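Calculer la charge d'une multiprise avant de brancher ses appareils

Publié le 12/06/2022 par la rédaction de Gestavent

Une multiprise ajoute des emplacements, elle n'ajoute pas de puissance. Tout ce qu'on y branche passe par un seul cordon et par une seule prise murale. Le calcul à faire est simple et prend quelques minutes avec un papier et un crayon.

Ce qu'il faut avoir sous la main

Les appareils concernés, leurs blocs d'alimentation s'ils en ont un, et une lampe de poche pour lire les étiquettes. Les notices servent quand l'étiquette est effacée.

1. Relever la puissance maximale de la multiprise

Retournez-la. L'indication se trouve le plus souvent au dos, gravée dans le plastique ou imprimée près du cordon. Elle est donnée en watts (W), en ampères (A), ou les deux. Si vous n'avez que les ampères, multipliez par 230 pour obtenir les watts : un modèle marqué 16 A accepte 3680 W au maximum. Certains modèles à cordon fin sont limités à 10 A, soit 2300 W. Quand aucune valeur n'est lisible, remplacez la multiprise.

2. Relever la puissance de chaque appareil

Cherchez la plaque signalétique. Pour un ordinateur portable, elle est sur le bloc d'alimentation. Attention à la ligne à lire : « Input » correspond à ce qui est pris sur le secteur, « Output » à ce qui est envoyé à l'ordinateur. C'est la première qui compte. Si elle n'indique que des ampères, multipliez par 230 comme à l'étape précédente.

Notez la valeur maximale, même si l'appareil tourne rarement à fond. Une imprimante laser consomme peu en veille et beaucoup au moment où elle chauffe.
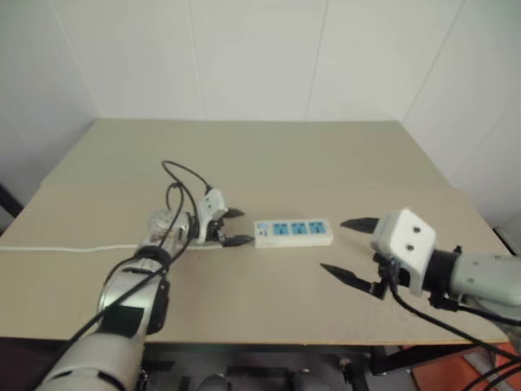 3. Additionner

Prenons un bureau avec un poste fixe à 300 W, deux écrans à 35 W chacun, une box à 15 W et une lampe à 8 W. Le total est de 393 W. On reste très loin de la limite, même avec un modèle à 10 A.

Ajoutez maintenant un petit radiateur soufflant de 2000 W. Le total passe à 2393 W : la multiprise à 10 A est dépassée. Celle à 16 A le supporte sur le papier, mais un radiateur se branche de toute façon directement au mur. Même règle pour la bouilloire, la cafetière, le grille-pain, le fer à repasser et le climatiseur mobile.

4. Garder une marge

Nous conseillons de ne pas dépasser les trois quarts de la puissance indiquée quand les appareils fonctionnent plusieurs heures de suite, ce qui donne 2760 W pour une multiprise à 16 A.

5. Vérifier le reste du circuit

Plusieurs prises murales sont en général reliées au même disjoncteur. Deux multiprises peu chargées, branchées aux deux bouts d'une pièce, peuvent donc s'additionner. Pour savoir quelles prises vont ensemble, coupez un disjoncteur et passez avec une lampe de chevet de prise en prise. Pensez à éteindre les ordinateurs avant.

Les erreurs courantes

Brancher une multiprise sur une autre. La première supporte alors la charge des deux.

Laisser le cordon enroulé ou coincé sous un tapis. Il évacue mal la chaleur. Déroulez-le entièrement et faites-le passer le long du mur.

Confondre parafoudre et protection contre la surcharge. Le parafoudre protège les appareils des surtensions et ne limite pas la puissance appelée.

Quand remplacer

Une fiche qui chauffe, une trace brune autour d'un trou, une odeur de plastique, un interrupteur qui grésille : débranchez et jetez en déchèterie ou dans un bac de reprise en magasin. Une multiprise ne se répare pas.

Commentaires (3)

pascale_m
Merci, je lisais la ligne Output depuis toujours. J'ai refait mes calculs et ça passe encore.

Tilleul38
Et pour un congélateur ? Le mien est sur multiprise depuis mars.

Gestavent
@Tilleul38 Prise murale directe de préférence. Le compresseur appelle un courant plus élevé au démarrage que ce qui est écrit sur la plaque.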